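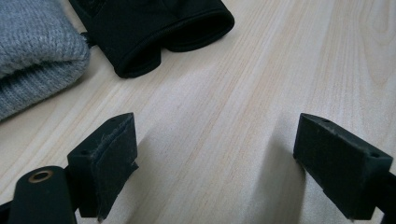
早上七点半，Tanlow的二楼已经开灯了。楼下是退货仓，卡车倒进来，纸箱一摞一摞往上送。围巾、毛线帽、护腕、靠垫套、脚垫。软的东西。全是软的东西。

Setavetti在Cembridge做退货处理做了9年，一直靠手。拆袋，翻面，摸一遍，闻一下，叠好，分筐。硬壳的商品前年就交给传送带和吸盘了，纸盒子嘛，方方正正，机器喜欢。软的不行，吸盘吸上去，毛衣只起来一个角，剩下的拖在后面，像条鱼。

所以今年换了个办法，先让人教。

办法说起来很简单：操作员手上绑一副夹爪，两根黑手指，一张一合，拿它去做平时用手做的事。夹爪上的相机跟着拍。攒够了，拿去训练一套叫Samir的分拣系统。以后机械臂上装的也是这种夹爪，人怎么夹，它学着怎么夹。

我在那儿待了两天，笔记记得很乱，下面就按笔记来。

第一件事：慢。一个熟手一个班能叠700件退货，戴上夹爪，第一天只录成了几十条。手指没了，只剩两块夹垫，什么都感觉不到。一位叠了多年羊绒的女工跟我说，她头一个小时一直在用肩膀使劲，晚上回家抬不起胳膊。第三天好了一些。到第二周，她开始嫌别人录得难看。

难看是她的词。工程师那边叫“轨迹不平滑”。意思差不多。
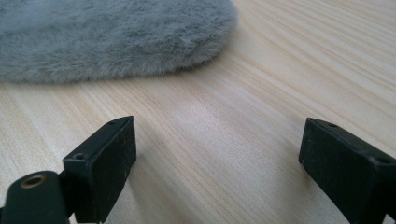

*张开的夹爪和一块灰色长毛垫。绒毛类是操作员公认最难录的一类。*

第二件事：绒毛。长毛的垫子没有边，至少在夹爪看来没有。手去拿的时候，指头会自己陷进毛里找到底下那层布，夹爪得先猜一个高度，低了顶着桌面，高了只揪一撮毛。有人的办法是从侧面推一下，让垫子拱起来再夹。有人先压后提。两种都录，都留着，工程师说多样一点好。车间里为这个吵过一架，吵得挺认真，压派和推派，午饭都分开坐。

教材里没有这些。操作手册总共四页，绒毛类那一条只有一句：“视情况处理”。现在有人在旁边用圆珠笔写满了。

第三件事，钱。这个必须问，问了大家也愿意说。录制岗每小时比分拣岗多一点津贴，录坏了不扣。好几个人是为这个来的。也有人是为了坐着——分拣线要站一整天，录制台可以坐，膝盖不好的优先。班长原来怕没人报名，结果第一批名单贴出来，二十几个名字，挤在一张A4纸上。

那录完了呢？

这句话我问了每一个人，得到的回答长短不一。有人耸耸肩。有人说，厂里答应了书面的东西：Samir上线后头一年不裁分拣岗，录制的人转去做“异常件”，就是机器举手说不会的那些。还有人说一年很快的。

管理层的说法要好听得多，我抄在本子上了，回头看觉得没必要全搬过来。大意是，退货量每年在涨，人招不到，夜班尤其招不到，机器先顶夜班。这个我信一半。夜班那排储物柜确实空着不少，柜门上旧名字的胶带印都还在。

到十月，录制台这边一共攒了3639条合格的片段。不合格的大约562条，多半是半路松了，或者夹子挡住了相机，也有几条是操作员打喷嚏。合格不合格由两个人背对背看，意见不一样就再看一遍。看片子的也是从分拣线上调来的，她们看得比软件快，扫一眼就知道这一下夹得实不实。

有意思的是看片的人慢慢能认出谁是谁。片子里没有脸，没有声音，就是一双黑夹爪和一块桌面。可是谁急，谁稳，谁习惯先把领口转过来再下手，一看便知。“这个是她的”，她们会这么说，然后在表格里打个勾。
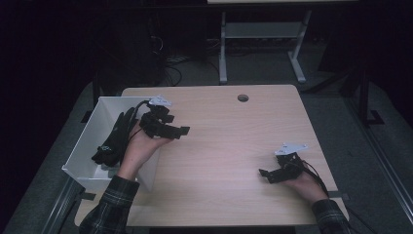
双手一起录的时候更明显。单手录的是拿起来、放下去，双手录的是展开、对折、把袖子塞进去，左右要配合，差半拍就皱了。录双手的人要坐得很正，胳膊肘不能撑桌，两根线还老是勾住袖口。休息时把夹爪解下来，手背上一道一道的勒痕，搓一会才消。厂里后来换了宽一点得绑带，好了些，还是有人自己在里面垫一层布。

这也是我觉得报道里常常漏掉的一块。说到自动化，大家爱谈岗位少了几个、多了几个，很少有人去问中间这一段：机器还没来，人已经变了。动作变了，说话变了。茶水间里的人开始用“抓取点”这种词，有个老师傅跟我描述怎么给孙子穿袜子，说要“先找抓取点，再对开口”，说完自己笑了半天。

也有不好笑的。有位做了很久的女工，试了四天，不录了，回线上去了。理由她只讲了一遍：手艺是她的，教给旁边的小姑娘可以，教给一个夜里不睡觉的东西，她不舒服。班长没劝。她现在还在叠，速度还是全线最快的，经过录制台时会停下来看一眼，偶尔伸手指一下：这里，捏这里。

被指的人就照着捏了。那一条也进了库。

署名的问题，有人在班会上提过。片段里能不能留个记号，写上是谁教的。工程师说技术上可以，数据本来就有编号，法务说要再想想。我走的时候法务还在想。津贴明年怎么算也还没定，合同模版改到第三稿了，贴在打卡机旁边，空白处又有人用圆珠笔写了字，字很小，我凑过去看，写的是：绒毛类应该加钱。

下午四点多，楼下又到了一车。二楼的人把夹爪挂回架子上，有几个下去帮忙卸货了。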